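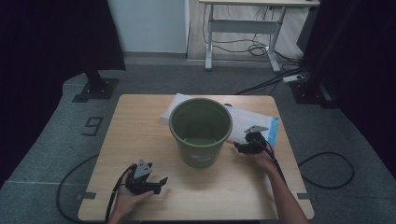
How long must a new filter be flushed before the water can be used for drinking?

Let the cold water run through it for 27 minutes, with the faucet fully open, and throw this first water away. It may be given to the garden but not to the aquarium.

Section 2. Installing the Cluston under-sink water filter

The Diteck Cluston is made for one kitchen faucet and for cold water only. The installation is usually finished in one evening by a person who has changed a faucet before. If you rent your home, please ask the owner first, as the shut-off valve will be touched.

Preparing the cabinet

1. Take everything out of the cabinet under the sink and wipe the bottom dry. A leak is much easier to notice on a dry surface.

2. Put a bucket under the shut-off valve. Any household bucket is suitable if it stands flat and fits below the pipe.

3. Close the cold water valve by turning it clockwise until it stops. Open the kitchen faucet and wait until no more water is coming.

4. Check that the valve really closes. If the faucet still drips after five minutes, the valve is worn, and it has to be replaced by a plumber before you continue.

Caution: Do not force an old valve with pliers. The stem can break inside, and then the only way to stop the water is the main valve of the house. Find out where the main valve is before you begin.

Unpacking the parts

5. Lay the parts on a clean table and compare them with the list on the inside of the lid. The small parts are the inlet tee, the two rubber washers, the wall screws and the blue tube. The washers like to stay behind in the packaging, so please look again before you throw anything away.

6. Keep the filter cartridge (part number 1644) in its sealed wrapping until step 11. Do not touch the open end with your fingers.
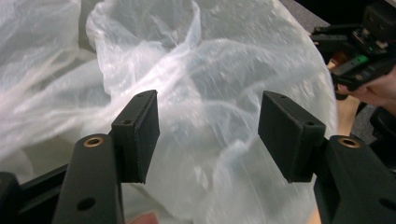 7. Hold the filter head against the cabinet wall and mark the holes with a pencil. Under the housing there must be free space as wide as your hand, or the cartridge cannot be taken out later. Many people measure this with the housing already screwed on, and this is the best way.

8. Fix the filter head with the screws. In a thin cabinet wall use the short ones. They are in the same pocket as the long ones and look very similar, so compare them side by side.

Connecting the water

9. Loosen the flexible hose from the shut-off valve. Some water will run out of it, hold the end over the bucket. Place one rubber washer in the inlet tee, screw the tee onto the valve by hand, and then give it a quarter turn with the wrench. Connect the hose back on the upper side of the tee.

Caution: The thread of the tee is plastic. If it goes on with resistance from the first turn, it is crooked. Take it off and start again.

10. Cut the blue tube with a sharp knife, straight and without a bevel. Push it into the side outlet of the tee until you feel a second stop, then pull it gently. A tube which can be pulled out was not pushed far enough. Connect the other end to the side of the filter head marked IN.

11. Wash your hands. Open the wrapping, put the cartridge into the housing with the rubber ring up, and screw the housing to the head by hand. The wrench is for opening only.

First flushing

12. Open the shut-off valve slowly, half a turn first. Look at each connection with a flashlight and touch it with a piece of dry paper. If the paper stays dry, open the valve completely.

13. Open the kitchen faucet on cold. The first water comes with air and noise, and it can be gray from the carbon dust. Both are normal. Continue for the full flushing time, also if the water becomes clear earlier.

14. Close the faucet and check all connections again with the paper. Repeat this the next morning.

Note on water use: The flushing takes around 100 liters, depending on the pressure in your house. If you wish to save this water, collect it and use it for washing the floor. Gray water can leave a shadow on white laundry – for this use it is better to wait until the clear part.

Note on noise: A short knock in the pipe when the faucet is closed comes from remaining air. It normally disappears after some days. A knock that becomes louder should be shown to a plumber.

If something is not right

The water is very weak. The tube may be bent behind the cabinet wall, or IN and OUT were exchanged. Close the valve before you change them.

The water is milky but clears from the bottom up in a glass. There is still air in the housing. Let it run a little longer.

Drops appear under the housing. Close the valve, open the housing and look whether the rubber ring lies flat in its groove. Clean the groove with a wet cloth. Grease is not necessary, and cooking oil must not be used – it makes the rubber soft.

The faucet is an older Honer model with a narrow inlet. You will need the Simanjuntak adapter, which is sold separately and is screwed between the hose and the faucet.

Write the month of installation on the sticker and put it on the inside of the cabinet door. The cartridge has to be changed after six months, so a filter installed in October is due in April. Changing the cartridge is described in Section 3.

Text of this section: Marlina Pelupessy, Diteck customer documentation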